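Stira Hand Grippers: Frequently Asked Questions
Last updated 7 December 2023

What is a Stira session?
You do a household or office task with a gripper in each hand, and the recording is used to train a robot to do the same task. The robot doesn't have to be in the room. Most sessions at Ormsby are built from short tasks such as putting a pen away or clearing a desk.

How is this different from remote control?
With remote control you move a pair of leader arms and the robot copies you. You see any mistake right away, but the work is slow and ties up a robot. Hand grippers are faster, and you can take them to any desk or shelf. We still use remote control for tasks that need a lot of force. Ask Mereana Gilchrist if you aren't sure which one your task needs.

Do I need experience?
No. New demonstrators do a practice set of 40 recordings, which we don't keep. After that you work from the task sheet.

How should I move?
Move at a steady pace, a little slower than you would with bare hands. Open the jaws before you reach the object, close them fully, and pause briefly before lifting. If you drop something, finish the attempt and mark it as a drop. Don't restart in the middle. 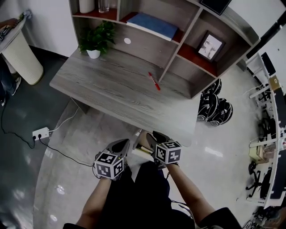 Keep your elbows loose and let your wrists do the turning. If a cable pulls, stop between attempts and move it clear before you go on.

What are the cubes with the square patterns for?
They let the software work out where each gripper is and which way it points. Try not to cover them with your fingers or sleeves — a hidden marker is the most common cause of a rejected recording. Wipe them with a dry cloth only.

How long is a session?
84 minutes, including 4 short breaks.

Can I use my left hand only?
Yes, if the task sheet says "single." For all other tasks, hold both grippers, even if one of them has little to do.

What happens to the recordings?
They are checked at Plirudton and then added to the Indo set, which held 617 approved recordings at the last count. Faces are blurred during the check.

Who do I contact about a damaged gripper?
Lachlan Goodwin. Put a tag on it and leave it on the repair shelf. Please don't tighten the jaw screws yourself. Replacement jaws are due in February.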